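Speaker notes: Getting Lost Between Zornergate and Jetardale
Evening talk, footpaths group, September 16, 2024

Wait for the tea urn to stop. It will sound as if it has stopped and then start again.

Opening. Ask who has walked the Zornergate to Jetardale path. Then ask who has walked it on purpose. The second show of hands is usually smaller. Say that the path is six miles long on the map and that I have managed nine.

Slide: the old leaflet. The path was first waymarked by people who knew the way, and they put the signs where they liked stopping. There are three at the pub. There is one on the whole of the moor, facing the wall. Pause here for anyone who wants to defend the moor sign. Somebody always does.

The survey. We walked it over two winters and logged over 420 marks of one kind or another: discs, arrows, daubs of yellow paint, a laminated sheet asking walkers to shut a gate that has since been taken away. Of these, 232 pointed somewhere a person could go. Let that number sit. Don't apologise for the other ones, we didn't put them up.

Point about arrows. An arrow only works if you are standing where the sign maker was standing. At Pullent Farm the left arrow means "bear slightly right, round the trough". Locals read it correctly and think the rest of us are being difficult. (Leave out the trough story if the group from Pullent are in.)

Colour. Yellow for footpath, blue for bridleway, and at Gál Bridge a sort of green, where somebody had both tins. Lichen is also yellow. I followed lichen for half an hour in November and would do it again, it was quite well spaced.

Next slide. Click twice, the first click does nothing.

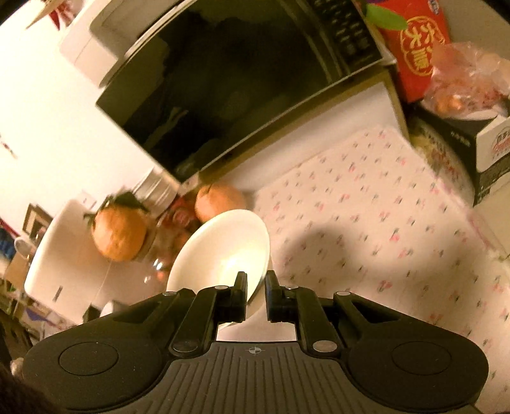
Waymarks have a size problem, and every parish solves it by making the disc bigger. A big disc on a busy post still loses to the dog notice, the electric fence notice and the notice about notices. What the eye wants is a plain shape with a bit of order round it. Look at the little circle with the cross through it, up at the head of the grooves: it's tiny, it's on a black ribbed pad, and you can find it from the back row. The straight lines lead you up to it. So on a gatepost, try clearing the clutter before you order the larger disc. Ask them to find the mark with one eye shut if the room is flagging.

Costs. Replacing everything came to 603 pounds, most of it posts. Taking down the bad ones cost nothing apart from a Saturday and one thumb. If asked why we didn't take them down first, say that is a very good question and drink some water.

The new moor sign. It now faces the path. We have had two complaints, both from people who used to walk on the other side of the wall.

Questions. Repeat each one aloud for the hearing loop. If it's about dogs, ten minutes at most. Maps are on the table by the door, folded the wrong way, please take one.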